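How a Robot Hand Knows What to Do

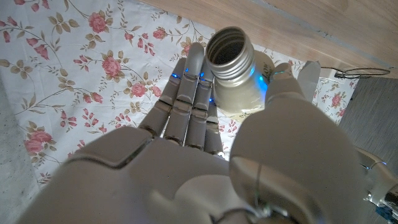
Pick up a drink bottle from the table. You probably did it without thinking. Your eyes found the bottle, your arm went to the right spot and your fingers closed just enough to hold it.

A robot hand can't do any of that by itself. The fingers, motors and wires are only the parts that move. The instructions come from software, which is a set of programs running on a computer. At the Brirnbridge workshop, the programs that run the robot hand are together called Utden. Utden is split into 4 main jobs.

Job 1: Seeing

A camera near the robot's wrist sends pictures to the computer. To the computer, each picture is a huge grid of coloured dots, and every dot is stored as numbers. The software has to work out which dots belong to the bottle and which belong to everything else.

A plain background makes this easy. A cloth with pink roses and green leaves makes it harder, as the pattern is full of edges and colours that could be mistaken for objects. Shiny things are tricky too. A metallic bottle reflects light, so its colour seems to change when the hand gets close.

The programmers trained Utden by showing it 1,156 pictures of bottles, cups and jars. In each picture, a person had drawn a line around the object. After enough practice, the software could draw the line itself. It still gets some wrong.

Job 2: Planning

Once the software knows where the bottle is, it needs a path for the arm. There are many ways to get from one place to another, and some of them would knock the bottle over. The planning program tries out paths inside the computer before anything moves. It throws away any path that bumps into the table.

It also chooses where each finger should go. For a bottle, the fingers go on one side and the thumb goes on the other. Try holding a bottle with your fingers but no thumb, and you will see why the program picks this.

Job 3: Control

Now the hand can move. The control program sends a message to each motor, saying how far to turn. Then it checks how far the motor really turned and sends a new message to fix any mistake. Checking and fixing over and over is called a feedback loop. You use one when you ride a bike and keep making small turns to stay straight.

Squeezing is part of this job. If the grip is too weak, the bottle slips. If it is too strong, a soft bottle gets crushed. The program tightens the fingers a little at a time and stops when the push against them reaches the right amount.

Job 4: Keeping notes

A program called Šimko writes down what the other programs did. If the hand drops something, the programmers read the notes to find out which job went wrong. Often the fingers were fine and the software had guessed the bottle's position badly.

Try it yourself

You need a partner, a blindfold and an empty plastic bottle. Put on the blindfold and sit at a table. Your partner puts the bottle somewhere in reach and gives you short instructions, such as "left 15 centimetres" or "close your fingers". You may only do exactly what you are told. Swap places when you have picked it up.

Words to know

Software: programs that tell a computer what to do.
Grip: the way a hand holds something.
Feedback loop: checking what happened and using that to decide what to do next.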